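Handout 3: Looking at a two-arm kit before anybody signs for it

Weronika Lis, Applied Automation, evening group

Okay, so last week we did single arms and you all got very comfortable with the idea that a part sits in a fixture and the robot comes to it. This week there's no fixture. The kit we're reviewing is the Romport two-arm bench package, sold by Hustitus, and the whole pitch is that one arm holds while the other arm brings the mating part over. I've had the sales sheet on my desk for ages and I still have mixed feelings, which is a good state to be in when you're writing a review (yours is due before the September session, see the end).

The job we're judging it on is hose fitting. A short gray bend with a corrugated leg in one gripper, another hose with a smooth cuff in the other. Anyone who has put a washing machine in knows how annoying this stuff is. It flexes exactly where you don't want it to, and the ribs give a jaw very little to sit flat on.
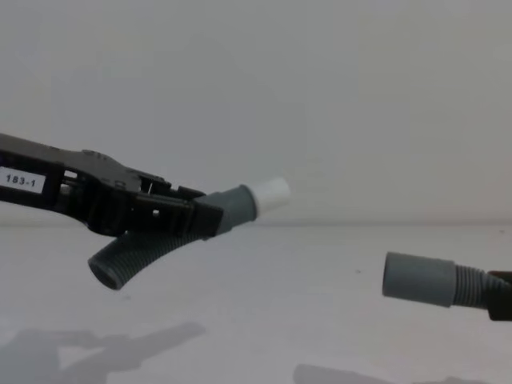
Page last changed: 16 Aug 2020

Let's start with grip, which is where most of you will want to start anyway. The jaws are clamped on the middle of the bend, and I like that choice a lot. Grab down on the ribs and the whole thing can fold. Grab right up by the cap and you've got jaw plates where you'd like the other part to go. The price you pay is leverage: the end you care about is now some distance from the jaws, so any push on it tries to twist the piece in the grip. Write down what you'd do about that. Softer pads? A shaped jaw? Slower approach? I don't mind which, but argue for it.

Then alignment. Please don't write "the arms line up" and leave it there! Two ends can point toward each other and still sit at different heights, and a hose end at an angle needs the wrist to turn as well as the arm to move. The question to put to a seller is how the kit knows where the end of the part is. Knowing where the gripper is won't do it, and with a flexible part the gap between those two answers is the whole problem. The Hustitus sheet says "part-aware" and then says nothing more, so that's question one for the call.

Question two for the call is force. What happens when the parts touch and don't go? Does the arm stop, back off, try again at a slightly different angle, or just lean on it until something gives? Albers, the other supplier we looked at in the spring, had this written out on one page and I wish everybody did.

A word about cycle counts, because somebody always gets dazzled. The sheet quotes a trial of 1,000 joins. Lovely. It doesn't say how many different hoses, who loaded them, or what counted as a failure. Compare that with the Brurnia report in your folder, which only covers 212 joins but lists every miss and what went wrong with it. I'd take the Brurnia one any day of the week. If you use either number in your review, say what it leaves out.

On reach and bench space: you want both arms able to meet in the middle with room to spare, and you want them to be able to get well out of each other's way too. People forget the second part. When you sketch your layout, draw the arms in their resting position as well as their working one, and mark the space that's free between them.
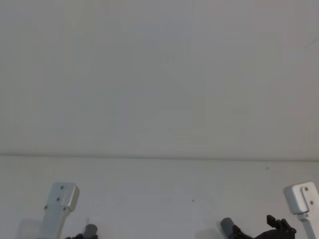
That free strip is also where a person's hands would go if the parts are loaded by hand, so it belongs in the safety section as much as in the layout section. Last year I got several sketches where the loading spot was behind an elbow. Try it with your own arms at the kitchen table and you'll see why I grumbled.

Training time is the last big thing. Hustitus says roughly 3 days for a new operator. I'd want to know three days of what, and whether that gets you to running a saved job or to teaching it a new hose. Those are very different skills and you'd pay for them differently.

For your review, 2 pages, normal-sized type please. Cover grip, alignment, force, layout and training, in whatever order suits you, and finish with buy, don't buy, or ask for a trial. If you pick the trial, tell me which parts you'd bring and what result would change your mind. Bring a printed copy to the September session, and bring the Brurnia report back with it, I only have the one set.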